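2023年12月29日　作業ノート(年内最後)

今日はアメフト用タックルダミーのセンサーの確認をしました。Varitzの本体に、Osauの加速度計を胸と腰の高さに付けています。左の胸だけ、値が低く出る問題がまだ残っています。

先週の記録では原因をケーブルと書きましたが、それは私の間違いでした。ケーブルを交換しても同じ値です。今日カバーを開けて見ると、左胸のセンサーの下のスポンジがつぶれていました。ここが柔らかいので、当たりの力が横に逃げると考えます。スポンジをNollimettiの硬いほうに替えて、もう一度測りました。

測定の条件:おもり20 kg、振り子の角度は前回と同じ、左右それぞれ5回。サンプリングは100 Hzのままです。この速さでは衝突のピークを正しく取れないかもしれません。4月の測定と比べたいので、今回は変えませんでした。

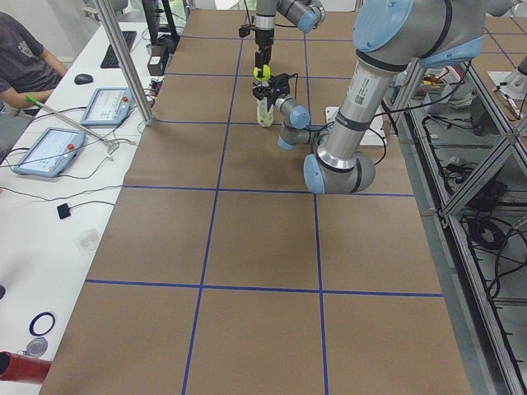
青いテープで区切った作業台。透明なボトルの上にグリッパー。

結果ですが、左右の差は前より小さくなりました。ただし左の4回目だけ、波形に山が二つあります。ダミーの底が床の上で少し滑った音がしましたから、そのせいだと思います。この回は平均に入れないで、生データは残しておきます。

選手が肩で当たるときは、振り子のようにまっすぐではなく、下から上へ力が入ります。オフェンスラインの練習に使うなら、斜めの当たりも測る必要があります。Haddadの台は角度を変えられますが、固定のねじが一本足りません。注文はまだしていません。

次にすること
・底に滑り止めのゴムを貼る
・右胸のスポンジも硬いほうに替える(今は左だけ違う材料なので、比較としてはよくない)
・斜めの測定の手順を書く。角度の決め方を、ラインのコーチに聞く

古いスポンジは袋に入れて、棚の二段目に置きました。捨てないでください。厚さをまだ測っていません。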